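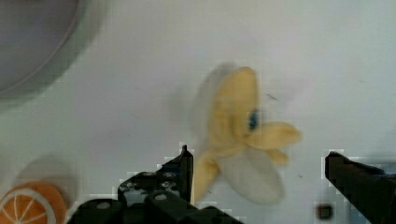
It never gets faster when you watch it, according to one man in the second row, who had driven in from Gernumau and was on his third paper cup of coffee. He said this to the whole room. A few people laughed, and the arm at the front kept going at its own pace.

I had come to the open day at Stendard, in a low building on the edge of Pamley, because the invitation promised "kitchen-ready handling." I have been to enough of these to know what a phrase like that is worth. The kitchen turned out to be a pale tabletop, and the food was toy food. There was a banana with its peel open, an orange slice, and a gray bowl. The task, as the host explained it, was to pick things up and put them in the bowl.

It sounds like nothing, and the company would like you to understand that it isn't. A half-peeled banana is an awkward thing to grab. The flaps go off in different directions, and two black fingers have to close on something that gives them no good flat side. I'll grant them that. I'll also point out that a toy does not bruise, drip or go brown, and that a real one does all three before lunch.

The program allowed 25 minutes for the demonstration. It ran 27, including a pause in which two engineers talked quietly over a laptop and the host told us about the parking. By my notes the arm made five attempts at the banana while I was watching. It got hold of it on two of them. On one of the others it pushed the toy a short way along the table and closed on air — a tidy, confident movement, like someone shaking hands with a coat rack.

Afterward there were questions. Someone asked how the system would do with fruit it hadn't met before, and was told this was "a very active area." Someone else asked the price. The answer had the word "partners" in it several times and no number.

The software underneath is called Ramalho, and the brochure spends four pages on it. I read them on the train. They say it learns from what the arm's own camera sees up close, and that more hours of practice make it better. Maybe so. The brochure gives no success rate for any task, with any object, on any table, and when I asked for one I was offered a tote bag.

The people I spoke to over the sandwiches were more candid than the stage had been. One engineer told me the grip was the easy part these days and the trouble was in the last inch, when the fingers are already on their way down and small errors start to matter. I'd have happily listened to 25 minutes of that. It would have made a better demonstration than the one we got — and a more honest invitation.

Stendard plans another open day in December, with what the host called "a fuller menu." I have put my name down. I asked whether there would be a real banana, and was told they would look into it.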